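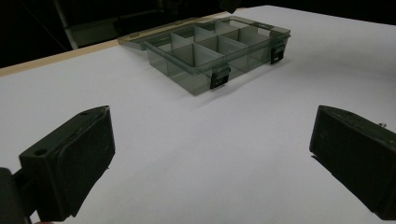
7. What the Kit Gets You

Fledura sells its hand-held gripper kit to research groups for $1697, shipping extra. For that money the buyer receives the gripper, a camera mount, a bag of spare parts, and a year of access to Seixas, the company's online service for turning recordings into training data. The product page promises a group can go "from box to policy" in an afternoon. We began in May and would like to know which afternoon was meant.

This section looks at the kit as a purchase. Trained policy results are in the section before it, and readers who only want success rates can stay there. We paid the list price, and Fledura saw none of our findings before submission.

7.1 Assembly

The gripper arrived at our Gakanmont lab in pieces. The printed guide covers the linkage well and the camera mount hardly at all; it shows the mount already attached and wishes the reader luck. The linkage itself went together without trouble. Play in the jaws was small when new and grew with use, and tightening the pivots brought most of it back. We did this at the start of each recording day, a habit the guide doesn't mention and should.

The finger pads are the weak point. They grip plastic edges and cloth well, and they wear at the corners. Spares are included, which we took at first for generosity and later for foresight.

7.2 Small Parts

Most hand-held kits are shown off on mugs. Mugs are kind to grippers: they are large, they stand up, and they have a handle for when things go badly. Our tasks use fasteners and a compartment box, as these are closer to what the small repair shops we work with would want moved. The operator picks a screw from the work surface, carries it to a compartment, and lets go. A person does this while thinking about lunch.

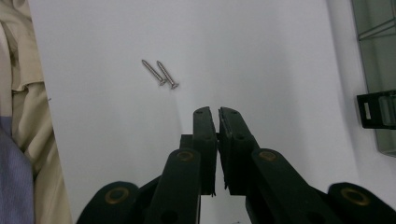

Page last changed: 1 Dec 2024

Figure 2. Jaws of the hand-held gripper, nearly closed, below two countersunk metal screws on the white work surface. Brass-colored bushings are visible in the linkage arms.

A screw lying flat offers the jaws very little to hold. Operators soon learned to approach across the shank and press down slightly before closing. When the approach ran along the shank, the screw tended to roll or squirt away, and the recording became a short film about chasing a screw. We kept these recordings. Seixas marks them as "recovery behavior," a kinder name than the one used in the lab.

Sight lines matter as much as grip. With the camera riding on the tool, the jaws themselves can hide a small part during the last stretch of the approach. Operators working by direct sight are hardly bothered, but a policy that has only the camera is left to remember where the screw was. The adjustable mount in the Ponis kit, which we borrowed for comparison, eases this a little and adds a second hinge to come loose. We can't call it a clear win for either maker.

7.3 The Service

We uploaded 598 demonstrations to Seixas. Processing was quick, and the failure messages were brief to the point of being private. "Track lost" could mean fast motion, poor light, or a sleeve over the lens, and the user is left to work out which. Dim backgrounds gave it no special trouble as long as the work surface was well lit. Clear and tinted plastic did: tracking near the compartment box was less steady than over the bare surface, and the jitter was worst as the tool came down between the dividers.

Support answered every message we sent. Several answers suggested we record more data. This is sound advice in nearly every case and so of limited use in ours.

7.4 Would We Buy It Again

For a group starting from nothing, yes, with spare pads in the same order. The hardware is sturdier than its price suggests, and an operator can be trained on it in a morning. A group that already has its own tracking pipeline will be paying for a year of Seixas it may not open, and Fledura doesn't sell the gripper alone. We asked. The reply thanked us for our interest in the full kit.

Part files for our modified camera mount are included with the supplementary material. Print them in the stiffer of the 2 listed plastics; the other bends.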